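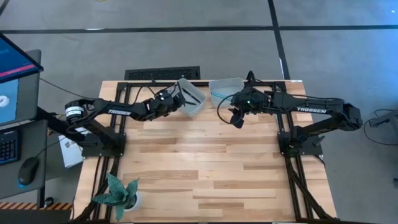

Labels drifting down the sheet, and half the codes won't scan
Status: Solved
Product: Gremovley Label Designer (desktop)
Opened by: Elvia Xolalpa
Assigned to: Ovidiu Bălan
Opened: Thursday, July 29, 2021

Elvia Xolalpa wrote:

Hi all! First of all I love this program. I run the stockroom at Aguiar, we sell art and drawing supplies (pens, inks, pads, a frankly silly number of erasers) and we're moving the whole shop over from handwritten price stickers to proper barcodes. I have been looking forward to this for ages, I designed the label myself with our little fern logo in the corner and it looks fantastic on screen.

On paper, less so. Two things are going wrong and I don't know if they're related:

1. The top row of labels prints perfectly. By the middle of the sheet the text has started creeping upward, and on the bottom row the barcode sits right across the gap between two labels. It's the same every time.

2. Out of the labels that did print inside the lines, plenty of them won't scan. The scanner beeps, so it's reading something, but the register says "item not found." Others are fine.

Setup: Windows 10, Gremovley with all updates, a Nindus laser printer, plain sheet labels bought in bulk. The product list comes out of Emance, our stock program, as a CSV file. There are a little under 2,000 items in it.

What I've tried so far:
- turned the printer off and on
- new pack of label sheets
- made the barcode bigger, then smaller
- nudged the top margin (this fixes the bottom row and wrecks the top row!)
- printed on plain paper and held it up to the window against a blank label sheet, which I'd recommend to anyone, it saved me a fortune in labels

Any ideas very welcome. We open late tomorrow so I've got the morning to play with it.

Ovidiu Bălan (Gremovley support) wrote:

Hello Elvia, thank you for such a clear report. The window trick is a great one and I'm going to pass it along.

I think you have two separate problems. Let's take the drifting first, as it's usually quick.

When the top row is right and the error grows as you go down, the margin is innocent. A wrong margin shifts every row by the same amount. An error that grows means each row is being printed a tiny bit too short or too tall, so something is scaling the page. Please check these:

- In Gremovley, File > Page Setup. What is the paper size?
- In the Nindus print window, look for a setting called Fit to page, Scale, or Shrink oversized pages. What does it say?
- In the printer's own tray settings, what paper size is tray 2 set to?

Don't change anything yet, just send me what you find.

Elvia Xolalpa wrote:

Ooh okay. Page Setup says Letter. The print window says "Fit to printable area" and there's a percent box next to it that's grayed out so I can't read a number from it. Tray 2 says A4!! We have never owned a sheet of A4 in our lives. Is that it?

Ovidiu Bălan wrote:

That's a big part of it, yes. Your computer sends a Letter page, the printer believes it is holding A4, and "Fit to printable area" then squeezes the page to suit. Please do this in order:

1. On the printer's panel, set tray 2 to Letter and the paper type to Labels. The Labels setting slows the feed down, and sheet labels slip less that way.
2. In the print window, choose Actual size. If you only see a percent box, set it so there is no scaling at all.
3. In Gremovley, put your margins back to the template values with Page Setup > Reset to template. Your nudges are still in there and they'll fight you.
4. Print one sheet on plain paper with View > Show label outlines turned on. Then the window test.

Save your design under a new name before step 3 so the fern is safe.

Elvia Xolalpa wrote:

The fern is safe! And the rows line up, top to bottom, the whole sheet. I did a happy lap of the stockroom. Aurelio came in to see what the noise was.

One small leftover: everything is a hair too far to the left, the same on every row. From what you said, that one IS a margin, right?

Ovidiu Bălan wrote:

Exactly right, you're doing my job now. Use Page Setup > Printer offset for that and leave the margins alone. The offset is saved with the printer and applies to every template you use, so you only need to set it once. Move it a little at a time and print on plain paper in between.

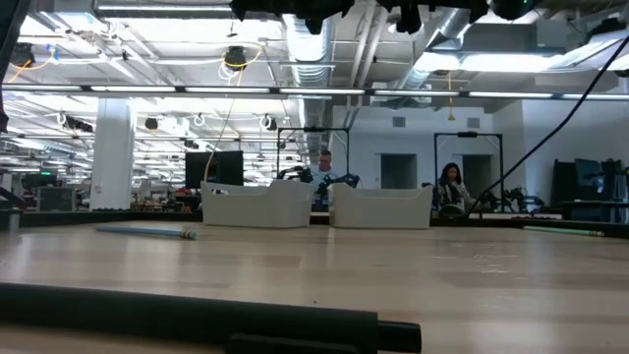 Now the scanning. Could you open Notepad (please avoid the spreadsheet program for this), put the cursor in the blank window, and scan one label that works and one that doesn't? The scanner will type what it reads. Paste both lines here along with the item code that Emance shows for each product.

Elvia Xolalpa wrote:

This was fun, I had no idea the scanner was just a fast little typist.

The good one is a sketch pad. Scanner and Emance match completely.

The bad one is a bottle of walnut ink. Emance has the code with two zeros at the front. What the scanner typed has no zeros at the front. The rest of it is the same!

So I went and tried a bunch more, and every single bad one starts with a zero in Emance. All the inks, all the nibs, and most of the brushes. Those are our oldest product groups, so they got the low codes.

Did Gremovley eat my zeros?

Hernán Valderrama wrote:

Jumping in as another happy customer, I hope that's okay. I had this same thing with a seed catalog back in May and it drove me up the wall. Elvia, did you open the CSV in a spreadsheet at any point between Emance and Gremovley? Even just to look at it? If you open it by double-clicking and then save, the spreadsheet decides your codes are numbers, and numbers don't keep zeros at the front. Gone for good in that file.

It also turned my long codes into that scientific notation with the E in the middle. Have a look for those too.

Elvia Xolalpa wrote:

Hernán!! Yes. Yes I did. I opened it to delete the discontinued items and fix the spelling of "vermilion," and then I saved it. I feel a bit silly but I'm also delighted, it's such a tidy explanation.

No E codes that I can find. Ours are all short.

So do I have to type the zeros back in by hand?

Ovidiu Bălan wrote:

Thank you Hernán, spot on, and please jump in any time.

Elvia, no typing needed. Export a fresh file from Emance and leave it closed. Then in Gremovley:

1. Data > Connect to file, and pick the new CSV.
2. On the preview page, click the heading of the item code column and change the type from Automatic to Text. Please don't skip this one, our own importer can make the same guess as a spreadsheet does.
3. Check in the preview that the walnut ink shows its two zeros.
4. For the discontinued items, use Data > Filter and leave out any row where the status says discontinued. Nothing gets deleted and you can bring them back later.
5. Fix the spelling in Emance itself, otherwise it comes back with your next export.

If you ever do need to edit the list in a spreadsheet, start with a blank sheet and use its import command, where you can mark the code column as text before any data comes in.

One more question while I'm here: which barcode type did you choose in the design?

Elvia Xolalpa wrote:

Code 128, it was the one that came up first. Is it a good one? Walnut ink has its zeros back by the way, and it scans, and the register says WALNUT INK in big letters. Beautiful.

Ovidiu Bălan wrote:

It's a very good one for in-house codes. Leave it as it is. Do keep a bit of blank space at the left and right ends of the bars, as scanners need that to find where the code starts. If your fern ever creeps up against the barcode, that's when you'll see misreads.

Salamatu Adjei (Gremovley support) wrote:

Hi Elvia, I look after the templates here and I've been following along. You mentioned pens and nibs. If you're labeling narrow things, a full-size label wrapped around a barrel curves the bars and the scanner can't see both ends at once. Turn the barcode so the bars stack up like the rungs of a ladder along the length of the pen. In the designer that's right click > Rotate > 90. There's also a flag label template under Jewelry that works very well on brushes, and I've always thought it deserved a better spot in the menu.

Elvia Xolalpa wrote:

The ladder thing is brilliant. I'd been sticking pen labels on the display cups and hoping.

Update after the morning's work: I printed 15 sheets in one go, no drift anywhere. I tested 4 items from each product group, inks and nibs included, and every one came up on the register with the right name and price. Aurelio has taken over the brushes with the flag labels and he won't give me the scanner back.

Ovidiu, is there a way to print labels for only the new deliveries? I don't want to reprint the lot every week.

Ovidiu Bălan wrote:

There is! Add the "date added" column when you export from Emance, then use the same Filter window and choose rows later than your last print date. Save it as a named filter and you'll just change the date each week. To use up a part sheet, go to Print > Start at label and click the first empty position in the little diagram. I'd feed a part sheet through once more at most, though, as the edges start to lift.

Marking this one solved. If the drift comes back after a printer update, check tray 2 first, updates sometimes put it back to the default size.

Aurelio Cuevas wrote:

Writing from Elvia's login request, I have my own account now. Can the flag template do two lines of text for the brush sizes?

Salamatu Adjei wrote:

It can, Aurelio! Drag the bottom handle of the text box down, then set Shrink text to Off. I've opened a separate ticket under your name so this one can stay closed, and I'll attach a sample file to it this afternoon.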